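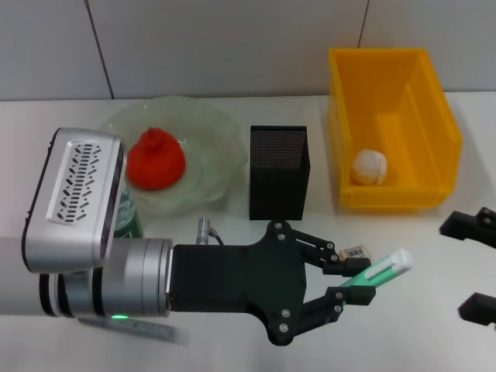
The left arm with the mint-green tube in its gripper. The bowl, the mesh container and the yellow bin stand behind it.

Grade the log, and let the demo go
by Tülin Ertürk
05/07/2026

The robotics elective at Pendness ends each term with a demo. A student team has 8 minutes to clear a table of household objects into containers, and the score is the number of objects cleared. I have taught the course for nine terms and I now think the score measures the wrong thing.

Consider a capped tube. A two-finger gripper can close on it anywhere along its length, and most closures will lift it. Few of them will place it. If the fingers close near one end, the tube swings when the wrist turns, and its angle at release is no longer the angle the planner assumed. Over a wide bin this costs nothing. Over a narrow pen holder it costs the trial. A student who is scored on objects cleared learns to send everything to the bin, and has then spent a term avoiding the one part of the task with any mechanics in it.

Last term I asked two teams, Sternum and Rustad, to hand in their full trial logs along with the demo. Sternum won the demo. Their log had 72 trials, and the cause column said "slipped" for nearly every failure. Rustad finished well behind. Their log gave grip width, approach angle and contact point for each attempt, and by the second week they had found that their wrist offset was wrong by 2 millimeters. They fixed it, reran the earlier trials, and kept both sets of numbers. Under the current rules Rustad received the lower grade. I signed the sheet, and I regret it.

The usual objection is that logs can be padded. They can. A padded log is easy to catch: pick one row, set the table to match it, and ask the team to run it again. This takes less time than the demo does.

A better objection came from a colleague in Luton, who runs a similar course. Students like the demo, parents come to see it, and enrollment depends on both. I accept this. Keep the demo, then, and give it a tenth of the grade. Put the rest on the log, with one requirement - every failed grasp gets a stated cause and a test of that cause.

There is also the matter of two-arm tables. With a second arm available, teams tend to split the table down the middle and run each half alone. The score rewards this, as it avoids any timing between the arms. Handing a part from one gripper to the other is harder and slower, and it exposes calibration errors that a split table hides. I would require one handover per session, ungraded for success and graded for what was written down afterward.

The new sheet goes to the department in July. It has a column for contact point.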